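Skondach Help > Teaching by hand > Grippers

Clothes folding demos: keep the background busy or clear it?

We are collecting hand-held gripper demos for a garment task (pick up one item, spread it, fold it, set it aside). Training is on the Garkum pipeline with the default settings. So far we have 589 episodes that passed the tracking check and a lot that did not. The policy does fine on a bare table and falls apart when there is a pile of other clothes nearby. It grabs the wrong layer or stops with the fingers just above the cloth. 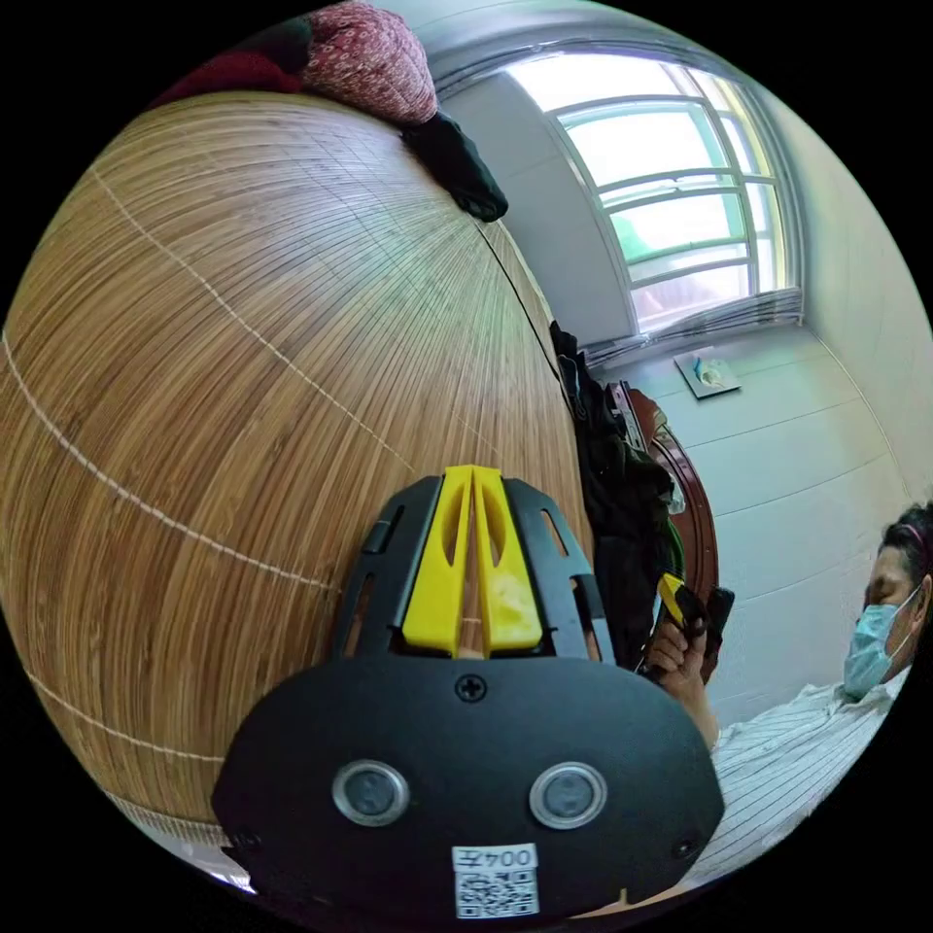

My question is whether to clear everything away while recording, or leave it. Our operators work close together, and at times another person is in view. In a lot of episodes the gripper starts right over the bamboo mat, with the fingers against the slats and dark clothing off to the right, next to someone in a striped shirt. I don't know if the model learns from that or gets confused by it. Tracking also drops when the fingers get very close to the mat. Episodes run 35 seconds on average.

2 answers

Answer 1 (accepted)

Leave the clutter in, but change it between episodes. If the same pile stays in the same spot all afternoon, the policy can use it as a landmark, and then it fails when you move it. We had this on the Dhillon arm with towels. The fix was boring. After every few takes we moved the pile and turned the mat.

Check your failed episodes before you record more. Sort them by where tracking dropped. Ours were nearly all at the start, when the view was filled with one repeating texture and there was little else to lock onto. Start each take a bit higher, hold still for a second, then go down.

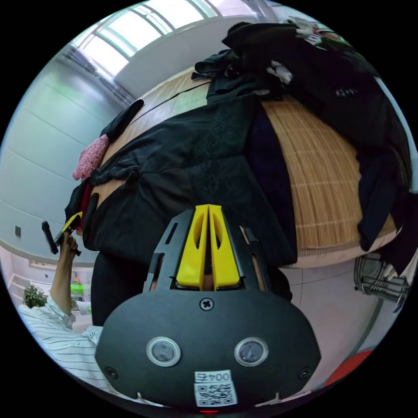 Black on black is a separate problem. The wrong-layer grabs you describe sound like the model can't find the edge of the top item. More takes of the same dark jacket won't help much. Mix in light garments, put dark ones on a light surface for a share of the takes, and bring the dark pile back later. We went from 2,000 episodes to 3,686 that way and the wrong-layer grabs mostly stopped - the folding itself still needed work.

People at the side are fine as long as they aren't touching the item you are folding. If they are, cut the episode.

Answer 2

Did you lock exposure? With a window in view it jumps around and dark cloth turns into one blob. Pull the blind down or try the Plornwood settings file, it worked for me. Not sure about the clutter part, I always clear the table.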